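Two-arm demos: how much to move the objects between takes?

b_aigner
Posted 2018-08-31
We're collecting teleop demos on a two-arm cell for the Drummond project. 49 kept episodes so far on the ring task. Both grippers work over the white sheet, and the other objects stay along the back as clutter.
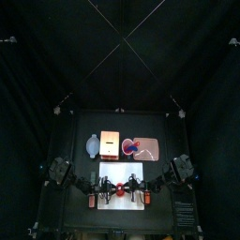 Ring between the two grippers, clutter at the back.

My question is about resets. Right now I put the ring back near the middle and leave the back row alone for a whole session. Should I shuffle everything every time? It slows me down a lot.
– Balthasar Aigner

drorness_lab
Shuffle every time. We left our clutter alone in February and the policy learned where the box was instead of looking at the part. 37 episodes in the bin.

oceallaigh
I don't agree with every time. Move the ring on every reset, swap the clutter every 3 episodes. You get most of the benefit and the operator doesn't get sloppy from being tired. Tired demos hurt us more than a fixed background did.

drorness_lab
Depends on the operator. I'd take shorter sessions over a fixed background.

b_aigner
Fair points from both. The other thing is the canister task, where the objects sit much closer together. The canister is on the red pad with the cup right behind it, so if I move one I have to move the other or the fingers have no room.
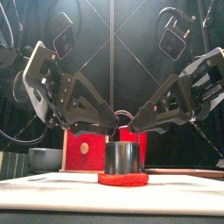
For that one I was going to keep the canister and cup as a pair and shift them together, with the box and bowl moving on their own. Any reason not to?

oceallaigh
Fine to start with, but record a batch with the cup out of the way too – otherwise it may treat the two as one thing. And write the layout in the episode notes. We had two operators at Jallport and only one of them did.
– Oisín Ó Ceallaigh

b_aigner
OK, will do a batch without the cup first and post the success rates when I have them.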